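Clearing off the work table (and dealing with the laptops)

1 Jul 2022

I've been putting off the work table since the start of June. If you've ever been to my place you know the one, it's the long pale table that was supposed to be for sewing and has been for everything except sewing. Mail, chargers, a bag of potting soil at one point (don't ask). I finally gave it a whole afternoon, and then another one, and I'm so pleased with it that I'm going to make you read about it!

The rule I gave myself was that everything comes off. Everything. I've tried the thing where you slide the piles to one end and wipe the other end, and all I ever get from that is taller piles. So it all went on the floor, which looked terrible for a good long while, and I had to step over a printer to get to the bathroom.

What was on there

Paper, mostly. I had 27 Chauke catalogs. Twenty-seven! I ordered one lampshade from them years ago and they have been faithful to me ever since. Those went straight into recycling, except for one with a rug in it that I'm still thinking about.

Then cables. I have a Brultico cable box, one of those with the little dividers, and I'd been using it to hold batteries and a tape measure. I dumped it out and gave it back its real job. Anything I could match to something I still own got a slot and a paper label. Anything I couldn't match went in a grocery bag, and the bag is in the closet until the fall. If I haven't gone looking for something in there by then, out it goes. (My sister says I'll keep the bag. She may be right.)

I also found 4 pairs of scissors, which explains a lot about the kitchen drawer.

Wiping it down

I used plain dish soap and warm water on the tabletop, wrung out really well, and then a dry towel right behind it. The Tirdale spray I bought for this left streaks, so I wouldn't bother, at least not on a light top like mine where every smear shows up in the evening. The pencil marks needed a bit of baking soda and some patience. One coffee ring is still faintly there if you know where to look, and I've decided that's where my coffee goes now.

The laptops

These were the real reason I kept avoiding the whole project. I have a silver one and a black one, and both had turned into shelves. I'd put a notebook on top, then a bowl, then another notebook, and pretty soon I'd forgotten there was a computer under there at all.

So I gave them a turn on the clean table. For the lids I like a microfiber cloth that's barely damp, nothing sprayed on directly, ever. Screens get a dry cloth, with the power off so you can see the dust (a dark screen shows you every single speck, it's kind of humbling). For the keys I use a soft makeup brush and go row by row, tipping the machine a little at the end to get the crumbs moving. I set a timer for 20 minutes each and didn't need all of it.

The silver Dell with its lid shut, and the black one open with the screen off:
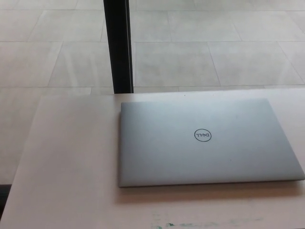
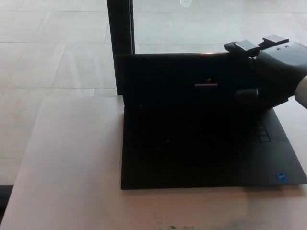 Where it all lives now

The laptops are going to stand upright in a file sorter on the shelf, which I got for 2 dollars at the thrift store in Flovham. It's meant for folders but the slots are wide enough, and I stuck felt on the bottoms so nothing gets scratched. Chargers are in the box right underneath, each with its label.

The printer is still on the floor. I don't love it there, and I don't want it back on the table either, so if you have a small printer stand that you like and it isn't ugly, please leave me a comment! I've measured the corner by the window and there's room for something narrow.

Next up is the sewing machine, which I haven't seen since last winter but I'm fairly sure is in the hall closet behind the vacuum.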